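Setting up a two-level parts shelf

These steps cover a small parts shelf with open trays on top and loose parts below. Allow 20 minutes if the shelf is already built. If you are starting with an empty area, clear the floor first and check that you can reach the back of both levels without leaning on anything.

You will need:
A two-level metal shelf
Three shallow open trays, all the same size
One plastic bin
A small cardboard box for packing scraps
A damp cloth and a dry cloth
Masking tape and a marker

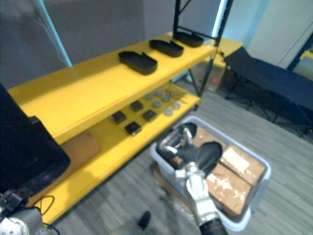
Edwards Workshop, Parts and Stores Team

We use yellow shelves with black frames and black trays. Dark parts show up well on yellow, and a missing tray is easy to spot from the door. Any color will do as long as the parts don't blend into it.

Step 1. Clean both levels
Take everything off the shelf. Wipe the top level with the damp cloth, then the lower one, then dry both. Grit collects along the edges and under flat parts, so go over the corners twice. Do the uprights while you have the cloth out.

Step 2. Place the trays
Set the trays on the top level in one row, long side running across the shelf. Start at the end farthest from you and work back. Leave enough space between them to get your fingers around the rim. Trays pushed tight together catch on each other when you lift one, and then the contents go on the floor.

Put a small piece of masking tape on the shelf in front of each tray and write the tray number on it. Number them from the near end. Write on the tape and leave the trays plain, so any tray can go in any spot.

Step 3. Lay out the lower level
The lower level is for parts waiting to be sorted. Keep it to two kinds at a time. We put square pieces together toward the front and round ones in a separate group farther back. Lay them flat in a single layer. Do not stack the round ones, they slide.

Leave a gap as wide as your hand between the two groups. If you can't keep the gap, there are too many parts out. Put the extra ones back in stores. A Bokby shelf will take around 50 small pieces on the lower level, but it is slow to work from when it is that full.

Step 4. Put the bin in place
Parts that need to leave the shelf should have one place to go, and that place should be close enough to reach without taking a step.
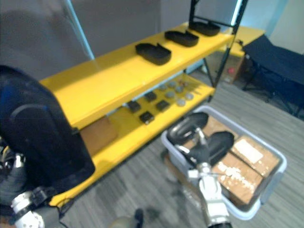
Rejects and returns go in the bin. Check each part as you pick it up, and if it is chipped, bent or the wrong size, put it straight in. Don't set it aside on the top level to deal with later. Ours is light gray plastic and sits on the floor by the shelf, and the trays on top stay empty until sorting starts. Empty the bin at the end of each shift and enter the returns on the Kisia sheet.

Step 5. Sort
Take one kind of part at a time from the lower level. Fill tray 1 first, then 2, then 3. Stop at 15 pieces per tray. When all three are full, take them to the bench and bring back empties before you start on the second kind.

Step 6. Check the fittings
Once a week, look over the metal and rubber fittings in the work area. Dust settles in the folds of rubber sleeves and is easy to miss from a distance. Use the dry cloth on rubber. Look for cracks along the folds and report any you find. Leave small fasteners alone unless you have been asked to tighten them.
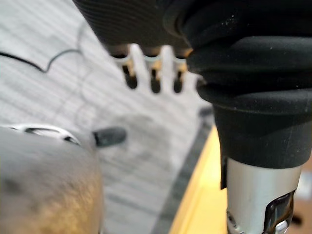 Black rubber sleeve above a metal cylinder, with specks of dust on the rubber.

Replacement parts
Order spare trays under stores code 299. Masking tape is in the second drawer by the bench. The old Celen trays are deeper than the current ones and should not be mixed with them on the same shelf. If you find one, send it back to stores.

Questions about the layout go to Huw Morgan. The tray labels will be reprinted in January.

Page updated 22 November 2024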